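A roupa de cama, as mangas e quem as ensina a dobrar

Na Rasine, o dia começa por desarrumar. Quem entra no turno da manhã vai buscar uma pilha de roupa limpa, atira as peças para cima de uma cama e depois passa horas a tratar delas, uma a uma, com uma pinça de mão que regista cada gesto. Os registos seguem para os robôs que a empresa quer pôr, a partir de agosto, nas lavandarias da rede de hotéis Leone.

A equipa veio quase toda dessas lavandarias. São pessoas que dobraram lençóis e fardas durante anos, de pé, ao lado de uma calandra quente, e que agora trabalham numa sala sossegada, com chão de betão polido e cadeiras de escritório (um luxo, comentam elas, para quem passava o turno inteiro sem se sentar). O corpo agradece. Mas a mudança também custa, e custa em sítios inesperados – pegar numa manga com a mão é coisa que se faz sem pensar, e com a pinça é preciso reaprender tudo, desde o ângulo do pulso até à paciência.

As malhas são as mais teimosas. Uma camisa engomada tem cantos e costuras que ajudam; uma camisola de jersey macio enrola-se sobre si própria, a manga torce-se até parecer um tubo, e o punho fica perdido lá na ponta. Uma das veteranas explica que procura sempre o punho primeiro e só depois pensa no resto. Os engenheiros, que tinham imaginado começar pela gola, acabaram por lhe dar ouvidos.

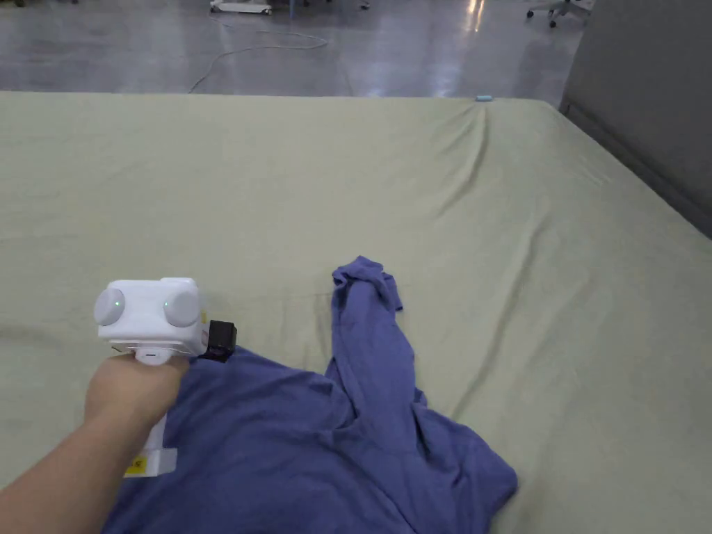 O que fica para as mãos

Em julho de 2024, a Rasine contava 1.395 sessões gravadas e mais de 800 horas de trabalho, parte delas na antiga oficina de Ernside. Os números agradam à direção, mas à hora do café fala-se sobretudo do que virá a seguir. Das 232 pessoas que trabalham nas lavandarias Leone, 114 já fizeram a formação para acompanhar as máquinas, e as restantes esperam a sua vez com graus muito diferentes de entusiasmo.

Há quem goste de se ver como professora, e o diga com orgulho aos netos. Há quem pergunte, com toda a razão, se ensinar a máquina não será ensinar a própria substituta. A empresa prometeu manter os postos durante o projeto, a que chamou Custano, e pagar as horas de gravação acima da tabela antiga. Para depois, ainda não há nada escrito, e é isso que os trabalhadores vão pedir na próxima reunião, juntamente com pausas mais longas para descansar o pulso.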